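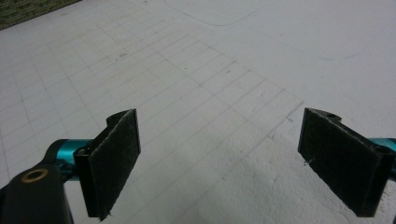 Workroom gallery: the layout table

The Skoline workroom moved into the back half of the Antwi building in December, and the first thing we set up was the layout table. Most of the small jobs pass over it at some point – sorting, measuring, matching up parts before they are packed. This page shows the table as it is used now.

The surface

Flat and white, with a faint pencil grid. The lines are drawn lightly so they can be rubbed out and redone when they wear off. Small parts are easier to find against white than they were on the old brown bench.

Working on the grid

Parts go down one to a square, starting at the corner nearest the door. Large orders are split into trays of 50. The biggest so far was the Fliten order, 2,705 parts, and it took 22 sessions at the table.

Care

Wipe with a dry cloth – water lifts the pencil. No cups, no glue, no cutting without a mat. Redraw the lines with a hard pencil and the long steel rule from the Jomotside cabinet, second drawer.

The table can be booked in blocks of 90 minutes. The sign-up sheet is on the inside of the workroom door. Please clear your squares before the next block starts.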